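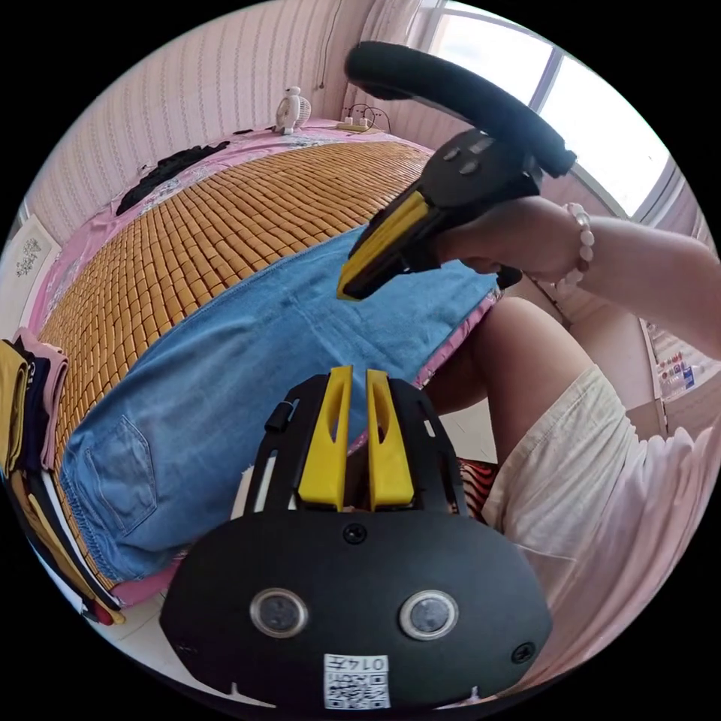
23rd March

Up early to finish the trolley for the Altarholm hall before the van. It is the last of the folding display stands and the only one on castors, which is why it has taken longer than the fixed ones. The frame went together cleanly on the second attempt. On the first I had the cross rail upside down, so the slots for the shelf pegs faced the floor. The drawing shows the slots from below without saying so. I have written "slots up" on my copy in red and must remember to put it on the master.

Castors: two locking at the rear, two plain at the front. Thierry Arnaud wanted all four locking. I tried it with a borrowed pair and it is worse to use, as one has to walk round to the far side to release it, and whoever is moving it will forget one and drag it. With the rear pair locked the stand does not creep on the lino. On the sloping floor at Predilcombe it might. I have left the holes the same size at both ends so he can change them later if he insists.

Panel height is now 85 cm to the lower edge. It was lower in January and the complaint was that people seated in the front row could read the top half of a poster and nothing else. With the header board fitted the whole thing goes through a standard door without tipping. With the header board and the lamp arm it does not. The lamp arm must come off first, and the instruction sheet has this in the wrong order. Step 5 should be before step 2. I told Régis Baudry on the telephone and he said he would see to it, which is what he said in January.

The bolts supplied by Tessier are the right thread but the heads are shallow, and the key rounds them off if it is not pushed fully home. Lost one that way. Got it out with pliers and a good deal of patience. I have ordered a box of the deeper heads from another supplier and will use the Tessier ones only on the base plate, where they are done up once and left alone. The washers are fine.

Spent the middle of the day on the leaflet pockets. There are three possible positions and I do not like any of them. On the side of the upright they catch on coats. On the front they hide the bottom of the poster. On the back they are out of the way, but people do not go round the back. Settled on the side, turned inwards by one hole, which reduces the catching. The acrylic flexes when it is full of the heavier paper. It holds A5 without trouble. A4 folded once is acceptable. A4 flat leans forward and slides out if the stand is pushed over a threshold, as I found in the passage.

Weight with everything fitted came to 56 lb on the old scales. The carry bag is sold as suitable for this and I do not believe the stitching at the handle. Have asked for the webbing to be taken right under the base and sewn back on itself. If they will not do it I will make a strap.

Letter from Grellalar in the second post. They want the lectern and the stand to match, meaning the same finish on the uprights. The lectern is oiled beech and the stand is powder-coated steel, so they cannot match in any useful sense. I could do the stand's header board in beech and leave the rest. It would add a week and some cost. Replied to that effect and asked for a decision before the end of the month. Also asked, again, whether the microphone clip is to take the thin stem or the thick one. Until I know this I cannot drill the top.

Afternoon lost to the lamp. The flex is too short to reach the floor box in the hall if the stand is in the position on the plan. An extension lead across the aisle is not allowed. Either the stand moves nearer the wall or the lamp goes to a battery. The battery type runs for an evening on the low setting, according to the packet. Will test it tonight by leaving it on and looking at it at intervals.

Van came late. Stand loaded flat, panels between blankets, castors in a separate tin with the spare key taped inside the lid. Forgot to send the red-marked drawing with it. Will post it tomorrow, with the corrected step order written out by hand in case Régis has not done his.

Lamp on at ten past seven. Still bright at nine.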